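**Headlight night recap**

Sixteen members brought cars to the Binbridge shop in May for the headlight restoration session. Kevin Carhuamaca ran it and did the first pair himself, on a Dobson wagon with 163,000 miles and lenses gone fully yellow.

His order was tape the paint, wash the lens, then wet sand with 800 grit, 1500 and 3000. Keep the water running the whole time. Most people quit too early on the 800 — if you still see yellow at the edges, go back over it before you move up.

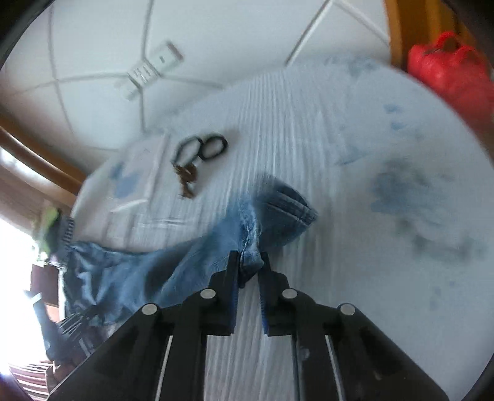

After sanding, wipe down with alcohol and let it dry for 30 minutes before any coating goes on. We used the Pirnero wipe-on kit on most cars and Tranda spray on the rest. The spray ran on two lenses and had to be sanded off again. Kevin prefers the wipe.

Brayan Pacheco still has a box of 3000 grit discs left over, 100 to the box. Members can take a few at no charge. See him at the parts counter before the next session, which will cover clay bars and door jambs. Bring your own bucket and towels.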